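Suleo Mixed Object Set 907
Hard and soft articles for sorting, fetching and put-away practice

Overview

The Suleo Set 907 is a collection of ordinary household and desk articles for occupational therapy rooms, preschool classrooms and home practice. It is used for sorting by material, for picking up from table height and floor height, and for returning articles to a marked place. The articles are full-size and in everyday use elsewhere. Where an article has a working function, such as dispensing tape, that function is retained.

The set is packed by Vustine and supplied in a lidded carton with an inventory card. The card lists each article by name, material group and replacement code.

Hard articles

The reference article in the hard group is the tape dispenser. The housing is bright cyan-blue plastic with a glossy, rounded body, wide at one end and narrowing toward the other. The roll of clear tape sits in a rectangular opening in the top of the housing. For grasp work the dispenser offers a wide end and a narrow end in a single object, and the difference is large enough to change the hand position. Smooth plastic gives less friction than fabric or cork, so the dispenser should be introduced after the soft articles with users who have reduced grip strength.

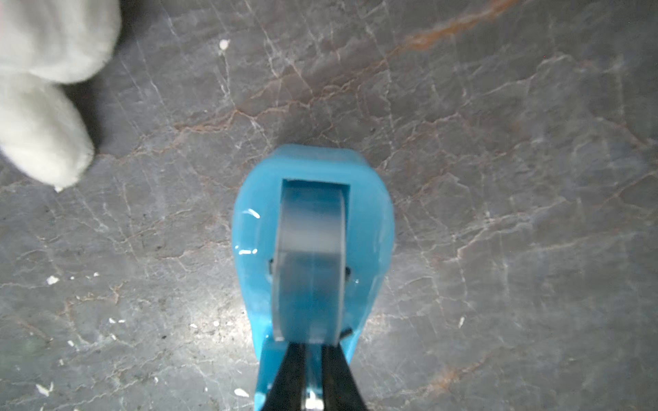 Tape is a consumable. The set includes 2 spare rolls, stored in the lid compartment. Replacement rolls are ordered under the same code as the dispenser, with the suffix T. Third-party tape of the same width and core diameter will fit. Do not run the dispenser with an empty core in place, as the core can work out of its seat when the article is carried.

The remaining hard articles are a plastic beaker, a wooden spoon, a cork coaster and a lidded tin. The tin ships empty. It can be filled with dried beans or similar to a gross weight of 200 g – heavier loads will deform the lid.

Soft articles

Soft articles are selected for irregular outline and for parts that invite different holds. A user may take a plush article by the body, the tail or the head, and the choice is worth recording at the first session and again at later ones.

The plush shark has a bright orange fleece body with a white belly panel, a dark round eye and a wide open red mouth with a row of white zigzag teeth. The color is easy to find on dark flooring, which makes the shark a suitable first article for floor-level retrieval. Placing it close to a wall limits the approach to one side and increases the difficulty. Placing it in open floor does the reverse.

The soft group also includes a knitted ball, a folded washcloth and a drawstring bag. The washcloth should be presented folded for the first few trials and crumpled after that.

Working surfaces

The set may be used on laminate, stone, sealed wood or vinyl. On polished stone, hard articles slide easily when touched off center. A thin felt mat corrects this where a steadier article is wanted. Loose rugs are unsuitable under floor-level work.

Dark floors with heavy veining or mottling hide crumbs and small debris well. Sweep before placing fleece articles, which collect lint and grit readily.

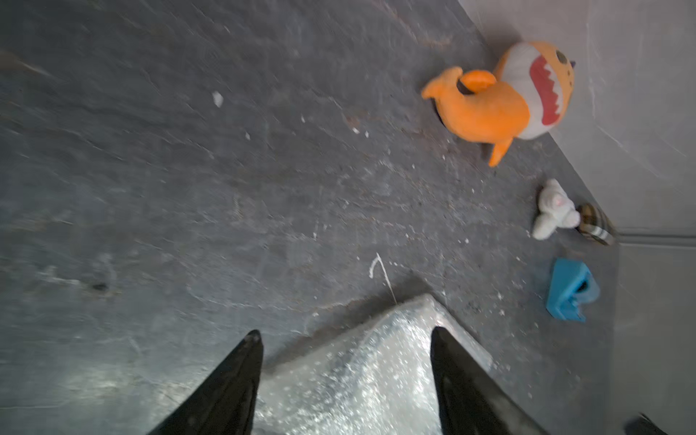

Cleaning and storage

Hard articles: wipe with a damp cloth and mild detergent. Remove the tape roll from the dispenser first. Do not immerse the tin.

Soft articles: machine wash cold in a mesh bag, air dry flat. Tumble drying mats the fleece.

Cork: brush only.

Store the carton closed and out of direct sunlight. Plastic articles may fade on a windowsill. Check fleece seams monthly in group settings and withdraw any article with exposed filling.

Replacement and returns

All articles can be reordered singly. Quote the set number and the code on the inventory card. Cards issued before February use the older Taltano codes, which remain valid – the order desk converts them.

Unopened sets may be returned for credit. Opened soft articles are excluded for hygiene reasons. Sets with a missing article are completed at no charge if the shortage is reported with the packing slip.

Minimum shelf depth for the carton is 200 mm. The carton is not rated for stacking under other equipment.

Order desk: Magdalini Galanis
Technical questions and session sheets: Declan Kavanagh
Page revised Thursday, November 21, 2024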